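Changes to the Rotley Reading Room from this summer

Members are advised that the Rotley Reading Room will operate under revised hours until December. The room will open at 10 am on weekdays and close at 5 pm, with late opening until 8 pm on Thursdays. It will remain closed on Sundays. Readers who wish to consult the Batholm parish maps should order them the day before their visit, as these are now kept at the Padilla Street store.

The loan limit for adult members has been raised to 17 items. Items borrowed before the change keep their original return date, and renewals may be made by telephone or at the desk. 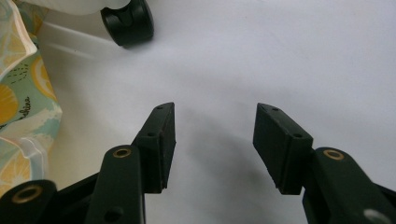

Anel Mtshali

Work on the local history catalogue continues. Of the 600 pamphlets received with the Preratov bequest, 300 have been entered and may be requested in the usual way. A further 66 require repair and will be withheld until the binder has returned them. Enquiries about particular titles should be addressed in writing to Shabani Mbwambo, who is responsible for the bequest.

Members are also reminded that cards must be shown on entry. Replacement cards are issued free of charge on the first occasion. Bags may be left in the lockers beside the stairs, and any locker still in use at closing time will be emptied by staff.

Issued 2021-06-15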